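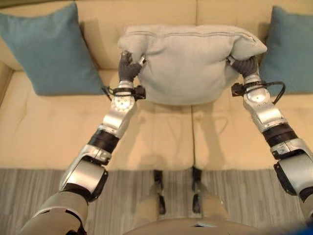
How to get a flat, sad sofa looking plump again

Oct 12, 2018

I love a pale sofa. I've had mine for 6 years now and I'd buy it again tomorrow, but goodness does it show when it's been sat on! The cushions slump, the scatter pillows go all pancakey, and the whole room looks as if it's given up. So every couple of weeks I give everything a good going over, and a few of you asked me to write down what I do after I mentioned it back in July. It takes me as long as it takes to boil the kettle and drink the tea.

What you'll need

A hoover with the little upholstery nozzle
A lint roller or a slightly damp rubber glove
A tumble dryer, if your pillow inners are allowed in one (check the label, please)
3 clean tennis balls, if you're using the dryer

Step one: clear the lot off

Pillows, throws, the remote, whatever the kids have left. I pile it all on the rug. Then hoover the seat, and get right down into the gap between the two seat cushions, where the toast crumbs live. I found a Presedmont loyalty card down there last month that I'd already had replaced.

Step two: seat cushions

If yours lift out, flip them over and swap left for right. If they're fixed, like the ones on my old Curnow two-seater, you can still do a lot by slapping the sides inwards with flat hands, working from the back to the front. It feels daft but the filling does move.

Step three: the pillows

Right, my favourite bit. Hold the pillow up by its two top corners and let the bottom hang. If it bags out into a big round belly, all the filling has dropped and needs shifting. Turn it upside down, take hold of the other two corners and give it a proper shake, then turn it back and do it again. After that, put it on the seat and punch in each of the 4 sides, corners last.

Still lumpy? Unzip the cover and have a feel inside. Nine times out of ten the inner has twisted round and its corners aren't in the cover's corners any more. Pull it out, pull the clumps apart with your fingers, and push it back in folded in half like a taco, so the far corners go in first. Then let it spring open and do up the zip. Tuck the puller to one end – it catches on jumpers otherwise.

For really tired ones I take the inner out and give it a spin on low with the tennis balls. My Joltier dryer makes a terrible racket doing this, so not when anyone's asleep.

Step four: putting it all back

I pop pillows back with the zip facing down, so you don't see it. Lean them on the backrest a little in from the arms and leave them be. I know some people do the karate chop on top. I've tried it, and on a plain grey pillow it just looks like someone's sat on it again.

If yours won't plump up whatever you do, buy a new inner and keep the cover. Get one a size bigger than the cover, too, it makes a huge difference. Mine are feather ones from Miah and they've been lovely so far, although I did have to pick a few quills out in the first week.

Next time I'll do throws, and how I got the blackcurrant out of mine.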